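In Defence of the Booklet

Mingxuan Meng

I bought a string quartet recording last month, as one still can if one is stubborn, and found when I opened the case that there was no booklet. There was a card. On one side was the cover again, in case I had lost sight of it, and on the other was a web address. The address led to a page that asked for my email. I gave it. I am now on friendly terms with the marketing department of Ultidwood Records, who write to me more often than my brother does, and I still don't know who played the viola.

The booklet has been dying for years, and I seem to be one of the few who mind. My friends with streaming accounts look at me kindly when I bring it up. They have everything ever recorded in their pockets and would like me to be happy for them. I try. But ask them who recorded the thing they are listening to, or in what hall, or what the slow movement is doing in that odd key, and they hold up the phone, which says "II. Adagio" and then, after a pause for thought, scrolls sideways.

I should admit that the booklet was often terrible. I own one in which the English note, the French note and the German note appear to discuss different pieces. I own another whose author spends 3 of its 4 pages on the composer's debts, reaches the actual music in the last paragraph, and calls it "characteristic". The photograph of the soloist was always taken next to a brick wall. Pianists leaned on it, and cellists stood a little in front of it looking as if they had been told some bad news about the cello. And the type got smaller every decade as those of us who read it got older, which I took personally.

All the same I learned nearly everything I know from those pages. I had no music at school beyond a recorder, and I was asked to give that back. What I had was the library's record shelf and whatever somebody had thought worth printing on the sleeves. A stranger told me to listen for the moment when the second theme comes back in the wrong key, and I listened, and there it was. I must have played that side thirteen times before the library wanted it. I have since read that the key isn't wrong at all and that the stranger had misunderstood the form. It made no difference. He had got me to sit still and expect something.

People who want the booklet gone tend to say that the information is all online. So it is, in the sense that my glasses are all in the house. For the quartet disc I found the recording date on a shop's website, the producer on a forum, and the name of the church in a review by a man who mostly wanted to talk about parking near it. The viola player may be one of two people. They look alike and have both been in the group at some point.

Then there is the matter of credit. The engineer at Brater, a tiny label I have bought from since they had one shelf at the back of a piano shop, used to get a full line: name, microphones, where they were hung. I never understood a word about the microphones, but I liked that he was there. Somebody spent a week in a cold building waiting for lorries to pass so that I could hear a bow change, and his name deserves a few millimetres of paper. In the app he has gone altogether, together with the editor, the piano tuner and the poor soul who translated the songs.

The songs are the worst of it. Listening to an hour of songs in a language you don't have, with no texts, is like being told a long story through a wall. You gather that someone is upset. Near the end you gather that it may have been about a river.

I don't ask for much. A folded sheet would do: who, where, when, the words if there are words, and one page by someone who likes the piece and isn't afraid to say why. I would pay extra for it. I'd even put up with the brick wall.

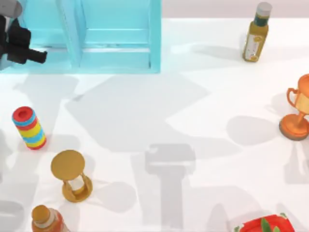 Didby, April

A short addition, after a first version of this went round some friends. Two of them have told me that the Dixit series still prints proper booklets, with texts, and I have bought six of the discs to encourage it. The notes are long, learned and set in pale grey on slightly less pale grey. I read the first one under the kitchen lamp and disagreed with most of it – a very good evening. Ultidwood have also replied to my letter about the viola player. They thanked me for my interest and sent a discount code.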